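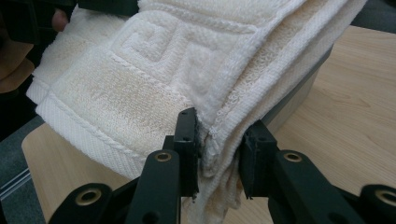

Cedow pool to reopen with longer hours and new towel service

June 5, 2026

The public pool in Cedow will reopen to swimmers this month after a two-month closure for repairs to its filters and changing rooms, the town's recreation office said.

The building on Nedarach Street has been shut since April, when staff found a leak under the shallow end. Workers replaced the damaged pipe, put in a second filter pump and laid new tile along the deck. The men's changing room also has new lockers. The women's changing room will get the same lockers in the fall.

Early lap swimming will start at 7 a.m., an hour earlier than before the closure. Family swim stays in the afternoon. The diving board will remain closed until a part for the base arrives.

Visitors will also be able to rent a bath towel at the front desk for $2. The towels will be washed by Ullisetti, a laundry on the east side of town that already handles linens for two local motels. Used towels go in the bins next to the showers. People may still bring their own.

"We kept hearing from people who stop in on the way to work and don't want a wet towel in the car all day," said Araceli Sandoval, who manages the pool. "It's a small thing, but it came up a lot on the comment cards."

The desk will have up to 100 towels on hand each morning. Sandoval said the office will look at the numbers at the end of the summer and decide whether to keep the service going through the winter.

Admission prices have not changed. Season passes bought before the closure will be extended by two months, and pass holders do not need to do anything to get the extra time. Anyone who would like a refund instead can ask for a form at the desk.

Swimming lessons for children begin on June 21. Sign-up is open now at the recreation office and at the Yin Library. Classes for beginners are nearly full, and a waiting list will be kept.

Parking behind the building is limited while the paving crew finishes its work. Drivers can use the library lot across the street.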